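Pridalel Questions Plan to Fill Camargo Inspector General Post Without a Public Hearing

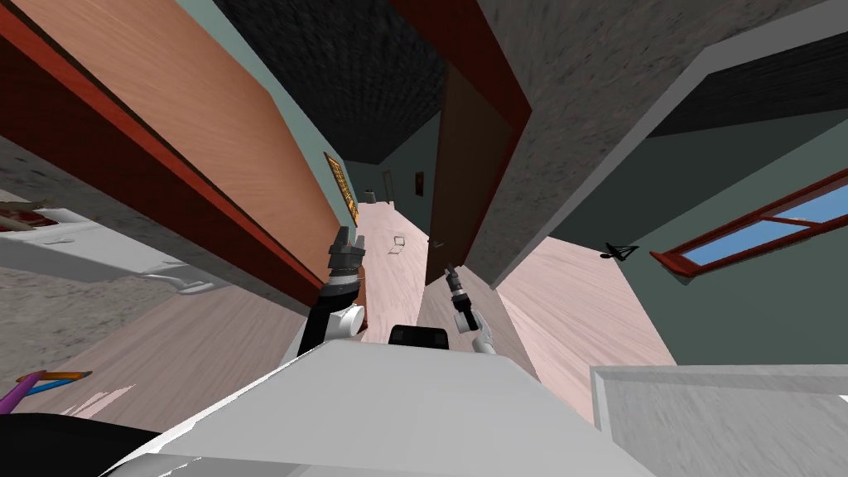 Computer-rendered interior with two robot arms and a wooden door panel.

FOR IMMEDIATE RELEASE

CAMARGO, Jul 16, 2023 – Pridalel, the open government group, today asked the Camargo City Council to hold a public hearing before it votes on a permanent inspector general. Under the plan sent to members last week, the vote would come in September with no hearing, no list of finalists and no chance for residents to ask the nominee a single question.

The mayor's office calls this a "streamlined confirmation." Pridalel calls it a vote on a name in a sealed envelope.

The inspector general's job is to look into waste and misconduct at city hall. The last person confirmed to it left 61 days ago. Wagner Leite, a deputy in the mayor's own legal office, was named acting inspector general the same afternoon and has held the post ever since. City officials say he is a caretaker. They also say he may be considered for the permanent job, and they have not explained how both things can be true.

"We have no quarrel with Mr. Leite, and we don't claim he has done anything wrong," said Anderson Bastos, director of Pridalel. "We'd like to know how a lawyer who spent years defending city departments is going to investigate them. Maybe there's a good answer. A hearing is where you'd give it."

The city charter says the council must "advise on and confirm" the inspector general. For the last three people to hold the job, that meant at least one open session with sworn testimony. The city's legal office now says the word "advise" can be satisfied by a written memo from the council president. Pridalel has asked for the opinion that supports this reading. The request was turned down on the grounds that the opinion is a draft.

A draft seems a thin thing to rest a change like this on.

Pridalel is also asking about the search itself. The city hired the recruiting firm Prurker to find candidates, and a spokesman told the council that the search was "broad and national." Records released to Pridalel show that the job was posted for seven days. They don't show where it was posted, how many people applied or whether anyone outside Camargo was interviewed. Prurker referred our questions to the mayor's office, and the mayor's office referred them back to Prurker.

"I've been told it was a national search," Bastos said. "I'd like to see a piece of paper that says so."

Meanwhile the work goes on, or is said to. The inspector general's office had nearly 300 open complaints when the post became vacant. Among them is the review of the Zemance contract, the parking and permit software deal that ran past its budget and was renewed anyway. The acting inspector general has said the review is "active." He has not said when it will be finished or whether he worked on the contract in his former job. Pridalel put that second question to him in writing twice. Both letters were acknowledged and neither was answered.

A petition calling for a hearing has been signed by 805 Camargo residents. Pridalel delivered it to the council clerk on Friday.

Pridalel is asking the council to:

Hold at least one evening hearing, with public comment, before any vote.

Release the names of the finalists and the terms of the Prurker search.

Get a written statement from every finalist on past work involving city contracts, Zemance included.

Publish the legal opinion on the charter, draft or not.

Council leaders have said privately that they are open to "some kind of forum" after the confirmation. Pridalel does not see the use of questioning a nominee who already has the job – under the charter, a confirmed inspector general can be removed only for cause.

Pridalel has taken no position for or against any candidate and will not do so before a list is made public.

About Pridalel

Pridalel is a nonpartisan membership group that follows appointments, contracts and public records in Camargo. It takes no money from the city, its vendors or candidates for office.

Media contact: Anderson Bastos, Director, Pridalel

###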